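Illau 1103 Quiet Fan Kit for Older Desktop Towers

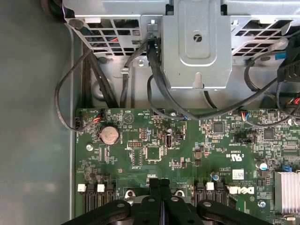 Inside an open desktop case: green motherboard, steel drive cage with vent slots.

Price: see cart. In stock, ships from the Brandão warehouse. Order before 3 pm and it goes out same day.

Replacement fan kit for older towers that have got loud. Fan, four rubber mounts, one adapter cable, screws. No software, no lights.

WHAT YOU GET
Fan, 3-wire, black
Rubber mounts (four, plus a spare)
Adapter cable, short
Bag of screws, two lengths. Long ones are for thicker steel
Printed sheet. The sheet still shows the old mounts, ignore page 2, new one coming in December

SPECS
Model: Illau 1103
Top speed: 2000 rpm
Bearing: sleeve
Connector: 3 pin, adapter for older boards included
Warranty: 3 years from purchase, keep the reciept

Runs at around half speed on most boards at idle. Full speed you will hear it, but it's a low hum and not the whine you get from a worn out fan.

FITTING
Shut down, pull the plug, hold the power button a few seconds. Side panel off. Vacuum the dust or use canned air, outdoors if you can. Old fan out, note which way it blew (arrow on the housing, usually). Rubber mounts go in the fan first, then pull the tails through the case holes. Do not cut the tails until you've spun it by hand and nothing rubs.

Cables: tuck them well clear of the blades. Cable ties not included, Desudness ones are fine, we sell them in bags.

DOES IT FIT MINE?
Measure hole to hole on the old fan, center to center, and check against the size chart in the Downloads tab. Small form factor cases mostly no. If the case uses a plastic shroud you need the Gulach bracket, part 3450, sold seperately. Still not sure, email the make and model of your computer to Benvinda Correia in parts. Mornings are best.

RETURNS
Unused, in the box, full refund. Mounts pulled through and trimmed, we can't take it back, sorry. Dead on arrival we swap it, no need to send the old one first.

FROM CUSTOMERS
"Put two in the office machines, took me a lunch break. One screw was short but the spare bag had it." Leonor Lobo

ALSO BOUGHT WITH THIS
Gulach bracket 3450
Desudness cable ties, bag
Illau dust filter, cut to size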